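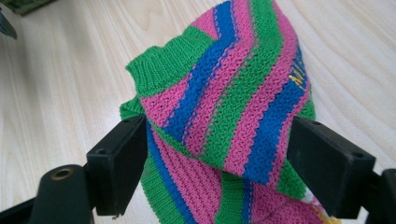

Section 7: Folding and Storing Your Finished Knits

You've woven in the last end of your Plurnton striped sweater, and now it deserves a good fold! Small knits are a joy to put away (they take up so little room), and the steps work just as well for vests and sleeveless tops.

What you need
A clear table, a soft towel, and the cotton storage bag from your Grurnik kit.

1. Wipe the table and let it dry. Pale wood is lovely for this, as stray bits of dark yarn show up right away.

2. Lay the sweater face down. Pat it out from the middle with flat hands until the stripes run straight.

3. Ease the ribbing back into shape at the neck. Ribs like to curl, so give them a gentle squeeze together, never a pull.

CAUTION: Take off rings and bracelets first. One snagged loop can pucker a whole row.

4. Fold each side in toward the center, then bring the bottom edge up to the neckline.

5. Turn the bundle over. If you embroidered a name, check that the letters aren't creased.

Note: Fine stockinette holds a fold line more than chunky knits do. Our pattern designer, Tane Tawhiri, rolls hers around the towel instead, and it's a great trick for anything with bright bands of color.

6. Slide the bundle into the bag, heaviest pieces at the bottom. Stop at 7 small garments per bag.

Vests and sleeveless tops
Skip the side folds. Smooth the armhole ribbing flat, then fold once across the body, away from any seam. A pink vest with a thick green edge looks wonderful on top of the stack, by the way! 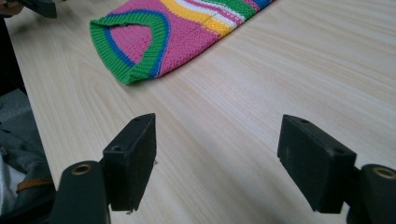
Can I hang small knits instead of folding them?
We'd stick with folding. Hangers stretch the shoulders, and on a small garment even a little stretching changes the fit. For a day or two of airing, lay the piece over a towel on a flat rack.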